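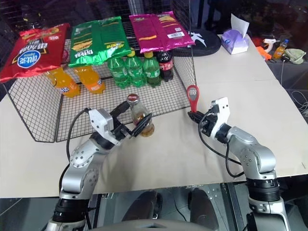
The tuck shop at Neltport library moves to new hours in April. It will open at half past two on school days and close at six, so the after-school group can get something before the homework room fills up. Prices stay as they are for now. Crisps and bottled drinks are still the bulk of what we sell, and the black wire basket with the orange juice and the green bottles of pop, crisp packets across the top, is the sort of thing people will find on the counter. Please pay before opening anything.

Takings last term came to £1097, up from £985 the term before. Of that, £380 has gone on new chairs for the homework room and £200 has been put aside for the summer reading scheme. The rest covers stock. Malachy Kinsella keeps the accounts and can show them to any member who asks at the desk.

We have had two requests for hot drinks. The kettle in the back room is not up to it, and the socket by the counter needs looking at first. Dušan Charvát is getting a price for the work and we will report back in the next issue.

Members from the Dosdale branch can use the shop too — just bring your library card. We could also do with one more person for the late shift, five until six. Leave your name at the desk.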